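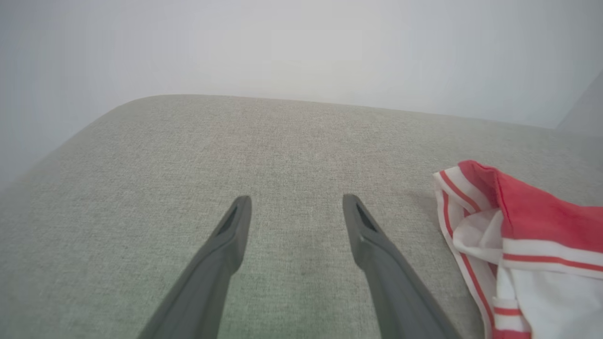

The gray-green fabric up close, flecks and all.

13 May 2022

Well, the boxes are mostly flat now and stacked by the back door, so I guess I live in Numdale. I've been saying "the new place" for so long that I keep forgetting it has a name and a zip code I still can't remember at the post office.

Slept badly again. The house ticks at night, something in the heating I think, and there's a train that goes through a little after four. I used to hear trains from my bed as a kid and loved it, so I'm hoping that comes back to me at some point. This morning I just lay there doing math. The movers came to 1,926 dollars in the end, which is more than they quoted back in March (stairs, apparently, are extra, and so is a piano, even a small one). Then 754 for the deposit on the gas and electric and whatever else was on that bill. I wrote it all down on the back of an envelope and then used the envelope for the grocery list, so that's my bookkeeping.

Walked down to Stinetti for coffee because mine is still in a box marked BATHROOM. It's a bakery really, with four stools along the window, and they do a cardamom bun I could eat every day of my life. Had one there and took one home and ate it standing up in the kitchen before I'd even taken my shoes off!

After that I went looking for the library and found the hardware store instead. Bought picture hooks, a plunger, and a tomato plant, 79 cents off for a bent stem. It's on the back step now, tied to a chopstick. The woman at the register asked which street I was on and when I said Juntunen she said oh, the windy end. It IS windy. My recycling went halfway down the block on Tuesday's bin run - no, I can't even tell what day it was, they all run together lately.

Spent the afternoon on the bookshelves. I had a plan to do them by subject and gave up after the cookbooks, so everything else is by height. It looks nice and I'll never find anything. Found my grandmother's bird guide with her pencil ticks in the margins, and sat on the floor with it for 30 minutes when I should have been unpacking the sheets.

Tomorrow: call Trudden about the leaky window before it rains again, get a library card, find the coffee. Also the bathroom light makes a buzzing noise and I want to ask if that's normal. Soup for dinner, out of the pan, with the radio on.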